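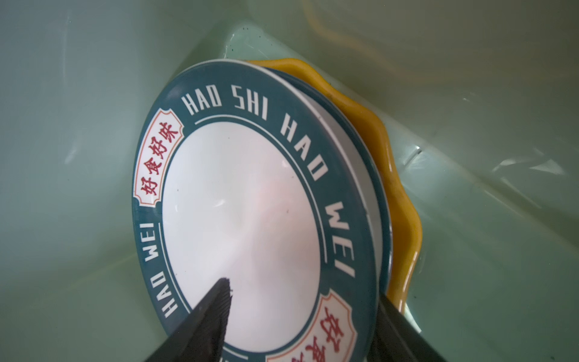
3.2 Tableware, Basin and Soil Visibility

The item pool consists of 20 pieces of ceramic tableware. Plain white pieces were left out of the pool on purpose. In the home survey reported in Section 2, most of the ware that people washed by hand carried some kind of colored glaze, printed rim or relief, and a set made up of white plates would have said little about that ware. The pool therefore mixes printed plates, single-color glazed dishes and dotted or banded bowls. Each piece was given a short working name based on its look, and these names are used in the tables.

Two pieces recur in the discussion and are described in more detail. The first is a round plate with a white center and a broad dark teal rim (Figure 1). The rim carries white capital letters, among them HAO SHI and HAO WEI, broken up by decorative panels. A thin teal line runs inside the band, and a narrow white lip closes it on the outside. The plate thus offers three backgrounds for food residue on a single surface: plain white glaze, dark glaze, and dark glaze with white print. The second is a yellow dish with a scalloped rim and small white oval dots on the inside (Figure 2). Its glaze is glossy, and the curved walls throw streaks of light back at the viewer over a large range of angles.

Washing took place in a translucent basin of a pale sea-green color. A translucent wall was preferred to an opaque one as it admits light from the side and softens the shadow under a leaning plate. It has a cost. Ripples and reflections of the ware itself appear on the water, so that a yellow or orange dish lying below can tint a patch of the surface well away from the dish. In Figure 1 a patch of this kind is found at the upper right, and small dark specks are present on or just below the water near the stacked dishes. Under the coding rules given below, such specks are assigned to the water and are not counted against any piece of ware.

3.2.1 Soil classes

Residue was coded in four classes: film, smear, particle and none. A film is a continuous layer that changes the gloss of the glaze without hiding its color. A smear has a visible edge. A particle is a separate speck that could be covered by a grain of rice. The class "none" was used only when the whole inner surface could be judged. If glare covered part of the surface, the record was marked as partial and the class was assigned from the remaining area.

The particle class caused the most trouble on patterned ware. White dots on a yellow ground compete with pale crumbs, and dots that lie in a bright reflection lose their outline. Dark particles on the same glaze are easier to find but hard to name. The specks on the upper part of the yellow dish in Figure 2 are a fair case. They are small and dark and could be crumbs or some other residue, and the coding rules do not require a choice between the two.
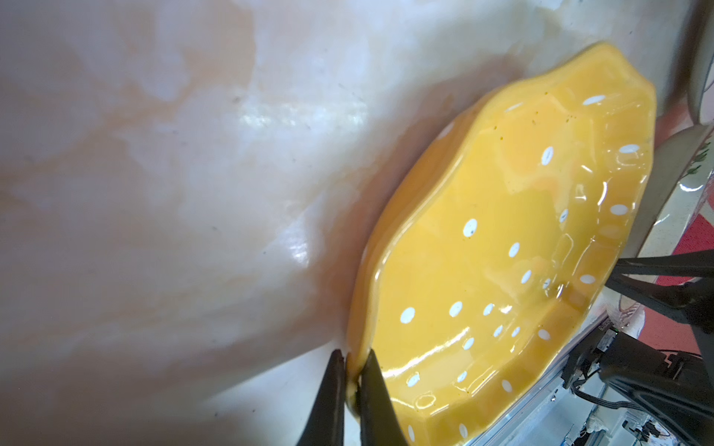

Figure 2. Yellow dish with scalloped rim and white oval dots, held at the rim. A few tiny dark specks are present on the glaze. The pale surface at left has orange and white veining.

Coders were told to judge the inner surface first, then the rim. The order matters for scalloped ware. The lobes of the rim are thick and rounded, and a coder who begins there tends to read the shading between lobes as smear. With the order reversed, this error was less common in the pilot round, although the pilot was too small to support a test.

3.2.2 Coding procedure

A total of 2,000 views were drawn for coding. Views in which no piece of tableware could be judged were removed, leaving 1,958. All of these were coded independently by Musyoka Lukumay and Thoa Lâm using the Litia form, a one-page sheet with fields for piece, background color, soil class, partial flag and free comment. The coders worked in August, in the afternoon, on the same type of screen and with the room blinds closed. Neither had taken part in choosing the ware.

The two coders disagreed on soil class in 264 views. These were set aside and coded again by both, sitting together, with the first codes hidden. Where they still differed, the higher soil class was kept, in the order none, film, particle, smear. This rule biases the results toward dirty ware, and the direction of the bias should be kept in mind when reading the tables in Section 4.

The free comments were read after coding was closed. Glare was the reason most often given for a partial flag, followed by water ripple and by one piece lying over another. Lettering was mentioned for the teal plate only. Both coders noted that a smear crossing a white letter was seen at once, and that a smear lying between two letters was sometimes missed on the first pass.

3.2.3 Surroundings

Wall and work surface were treated as part of the material, as a strongly colored wall can show up as a reflection in glossy glaze. The wall covering at the station shown in Figure 3 is a repeat of large apples in raspberry red and salmon pink on a cream ground, with small sage-green leaves. The floor of the station is pale beige with a soft, marble-like mottling.
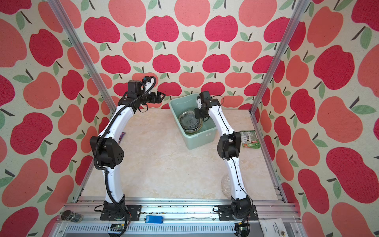

Figure 3. Station interior with apple-patterned wall covering on the back, left and right walls, pale mottled floor, and green bin.

Dark specks and crumbs lie along the front rail. They were left out of the coding, which applies to tableware only, but a pale floor has one practical effect: loose crumbs stand out against it, and coders may grow used to finding specks before they turn to the ware. To limit this, the Litia form asks for the soil class of the piece before any remark on its surroundings. Reflected pink or red on a glaze was entered in the comment field and had no bearing on the soil class.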